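Keeping the Choir Going in Ernbridge

The woman who runs the Ernbridge community choir did not plan to run anything. She moved to town for a job at Unholm, the paper mill, and joined the altos in May because a coworker needed a ride to practice.

"By the fall I had the keys to the hall," she says. "The old director retired and I was the one who stayed to stack chairs."

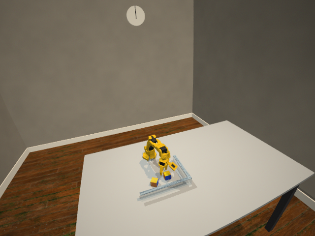
Choosing songs takes up most of her winter. She keeps a list of 374 pieces the choir has sung or tried to sing, and she sorts it by how hard the tenor line is. She explains it with whatever is at hand – two small multicolored cubes side by side on a big pale table are, to her, a soprano part and an alto part. "They sit that close for most of the song," she says. "If one drifts, the other goes with it. So I teach the altos first, alone, with no piano."

The choir has 113 names on its email list. A normal practice draws far fewer, and she has stopped worrying about it.
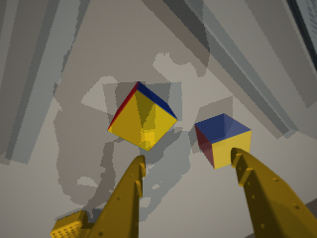
Money and the hall

Rent went up last year. The choir charges no fee, so the fall concert has to cover the hall, the sheet music and a piano tuning. Tickets brought in around 1000 dollars last time.

"People ask why we don't charge members," she says. "Some of them couldn't pay, and they wouldn't tell me. They'd just stop coming."

She has turned down two offers to move practice to the school. The parking is better there, but the ceiling is low and the sound goes dead.
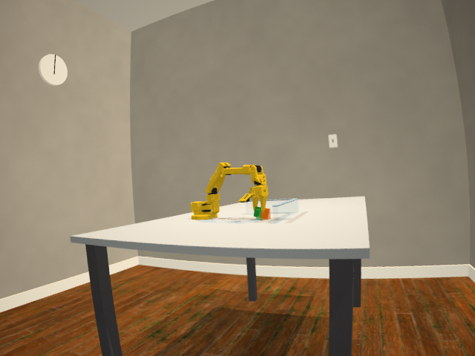

The next concert is on 19th October. The program opens with a set of river songs and closes with a round the audience is asked to join. She still needs two basses. "Reading music helps," she says, "but I'd take someone who shows up on time."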